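**Weighing and sorting cell: progress report on the equipment grant**

Prepared by Leonie Holzer for Ursina Camenzind, Ellham Fund
September 18, 2024

Dear Ursina,

What a good few months it has been! When I last wrote in March we had a floor plan and a long list of questions. Now we have arms picking things up and putting them on a scale, and a much clearer idea of what to spend the rest of the money on (and what to leave alone).

### Where the work stands

The first task is the plain one we promised you: pick up a part, set it on the scale, let go, read the weight. We're using simple yellow test pieces for now. The table is covered in brown paper and marked out in blue tape, so that everyone means the same spot when they name a cell. Rommel Umali did the layout and has become very particular about it.

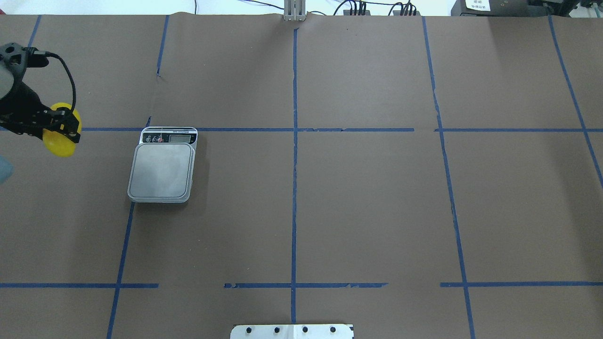
*Yellow ball in the gripper, kitchen scale in its cell on the taped table.*

The kitchen scale was a stopgap, bought so that Rommel could start before the proper one was chosen. It has earned its keep, but it can't send its reading to a computer, and somebody has to write down every weight by hand. A scale with a data output is therefore first on the list below.

### What we learned about the table

I had put almost nothing in the budget for the work surface, and that was my mistake. Tape is wonderful while you're still changing your mind. It also wrinkles and creeps, and where two strips meet they seldom line up, so a cell measured from one strip doesn't quite match the same cell measured from the next. Remo Gisler wants a board with engraved lines and I've come round to his view.

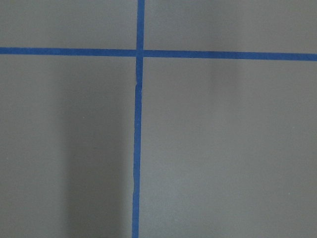

We asked for two quotes. Stuvness can engrave a board to our drawing and deliver in 11 working days. Preravska would be cheaper but only sells fixed sizes, and we'd lose a row of cells at the far end. My preference is Stuvness, with the tape kept for trying out new layouts beforehand.

Lighting belongs under the same heading. The wrist cameras pick up soft shadows beside the tape, and Gion Hämmerli would like one diffuse lamp over the table before we commit to anything dearer. I agree with him entirely.
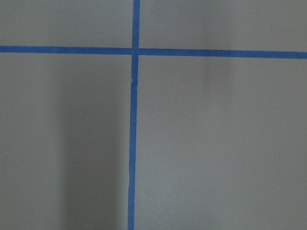 *Wrist camera view of a tape crossing, with the shadow to the left of the long strip.*

### Proposed spending for the next stage

| Item | Cost (€) |
|---|---|
| Scale with data output | 1288 |
| Engraved board, Stuvness | 640 |
| Diffuse lamp and bracket | 215 |
| Spare fingertips, two sets | 63 |
| Cable clips and sleeving | 40 |
| **Total** | **2246** |

The cable line is small but I'd defend it to the last euro. There are a lot of leads on the desk and under the frame, and tidying them is a day's work we keep putting off.
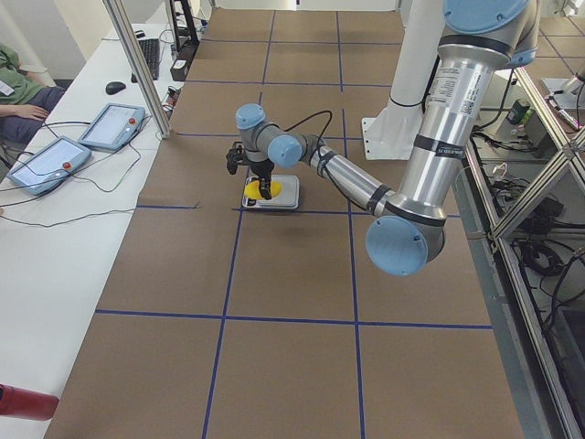

We are not asking for a third arm. I know it was pencilled in, and Remo was keen, but two give us plenty to do until the weighing runs without anyone copying down numbers. I'd sooner move that money into next year, if your rules allow it. Could you let me know?

### Next steps

- Order the scale as soon as you approve the table above
- Rommel to send the final board drawing to Stuvness
- Gion to borrow a lamp and try two heights
- Repeat the weighing task on the new board, using the same test pieces

Do come and visit. It's great fun to watch, and Rommel will happily show you every cell.

With warm thanks,
Leonie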